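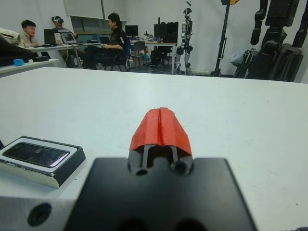 ## Sharing a big white table without losing your mind

A long shared work table is the best thing you can put in a room full of people and laptops, and it takes one lazy afternoon to bury it. I've set up four of these now (the latest with Rhonda Doucette, who labels everything) and this is the routine I keep coming back to!

**1. Strip it right back.** Everything off, even the stuff you swear lives there. Pile it on a chair if you have to.

**2. Wipe it down.** Warm water, a drop of dish soap, a soft cloth. Grey scuffs on white usually lift with a melamine sponge, but go gently and try a corner first, or you'll dull the finish.

**3. Give phones a perch.** I love this one. A chunky foam block keeps a phone up off the surface where you'll spot it, and you can cut one from packing offcuts with a bread knife.

**4. Get the bags off the desks.** Coats and knapsacks spread like mad. A row of hooks by the door fixes most of it. Ours are from Brivero and hold a winter parka, no trouble.

**5. Run cables along the back edge.** Velcro ties every 40 cm, colour-coded if you're keen. Leave some slack so a laptop can still swivel toward a neighbour.

**6. Tuck the chairs in when you leave.** Black office chairs drift into the walkway all day long, and it's no fun meeting one with your shin.

Do steps 1 and 2 every couple of weeks. The rest mostly looks after itself once the hooks are up.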